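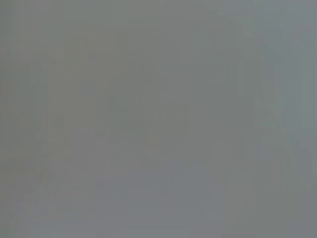

Progress report on the Dastetti arm kit trial, January

Dear Shona,

Thank you again for your patience while we got going, and for the extra month you allowed us at the start. I'm writing from the Semple workshop, where Adel Shawky and I have now had the Dastetti kit on the bench long enough to tell you what we think of it so far, good and bad.

What we have done

The kit arrived in three boxes and went together in an afternoon, which pleased everyone (the manual is short, friendly and well drawn). We planned 86 pick-and-place runs for this stage and have finished 79 of them. The other seven use the tall jars, and those are waiting on a wider set of finger pads that Dastetti has promised to send.

The gripper itself has been a pleasure. It handles the small cartons gently, and Effie MacKinnon, who had never programmed anything before, was writing her own routines by her second morning with it. I can't tell you how nice that was to watch!

Where we are stuck

The wrist camera is the weak spot. It is a fixed-focus unit, and at close range the view goes to soft gray with hardly an edge in it – not much for the Jodex software to work from. Adel has asked Dastetti whether the lens can be reset by the customer or has to go back to them. Their support desk answers quickly and kindly, but we are still waiting for a firm reply on that one.

Money

The kit came in on budget. We have spent $600 on the mounting plate and cables, and I would like to set aside another $200 for a replacement camera if the lens can't be adjusted. Sheena Farquharson has the receipts and will send copies with the quarterly figures.

What comes next

We will finish the jar runs once the pads arrive, then repeat the carton set with Effie in charge from start to finish. After that we would like to borrow the Anine kit for a side-by-side comparison, if you are still happy for us to ask them. You would be very welcome to visit – mornings before 11 are best, while the bench is free.

With warm thanks,
Shoshana Villanueva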